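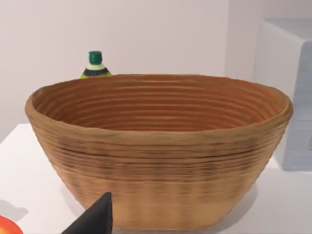 仿真渲染，腕部视角：棕褐色编织篮在正前方，后面露出绿盖小瓶，左下角露出一角红橙色圆物，像是水果。

周六 下午，抓取规划

今天总算把 Lis 的遮挡处理接进 Mirnora 主干了，心情大好！先记下来，免得下周忘了参数是怎么来的。

老问题：篮子一靠近，后面的瓶子只剩盖子和一小截瓶颈，分割还能给出掩码，可位姿估计会把露出来的那点当成整个物体，于是规划器以为那里立着个矮墩墩的小东西，放心大胆地从篮沿上方横扫过去。之前在 Benamham 场景集里撞瓶子，多半是这么来的。

改法很简单：掩码下边界如果紧贴着另一个更近物体的轮廓，就标成“截断”，高度不再用点云包围盒，改为沿竖直方向一直补到支撑面。补出来的体积只进碰撞检查，不进抓取候选。这一条务必保留，上午我图省事两边共用，结果采样器兴冲冲地去抓看不见的瓶身。

篮子本身也有意思。口大底小，篮沿又比篮壁厚，用凸包近似等于把篮口封死，往里放东西的路径全被判碰撞。现在换成凸分解，外壁和内腔分开处理，篮沿单独一圈，夹指从上方夹沿的候选一下子多了起来，看可视化的时候真的很过瘾。内壁一圈圈的沟槽会让法线抖得厉害，滤波半径加大之后好多了，代价是篮沿的圆角也被抹平一点，暂时能接受。

回归跑了 700 个随机布局，单次规划超时设为 2 秒。碰撞误报明显下降，漏报还剩 2 例，都是瓶子几乎全被挡住的情况，掩码面积太小，被前面的阈值直接滤掉了。打算让 Allura 的跟踪模块保留上一帧的物体假设，最多保留 30 帧，再看不到才删。

另外两件小事：
白墙、白桌面、右后方的白色箱体，颜色太接近，深度噪声开大以后箱体边缘会和墙粘在一起。先用平面拟合顶着，六月之前想换成带边缘项的版本。
夹指自身掩码要往外膨胀一点，不然指尖压在篮壁前面时，会有几个点被算进篮子，凸分解就长出一根刺。

分支还没合，日志放在老地方。谁有空帮忙把那两例漏报重放一遍，我想看看换个观察位姿能不能直接解决，说不定连跟踪都省了！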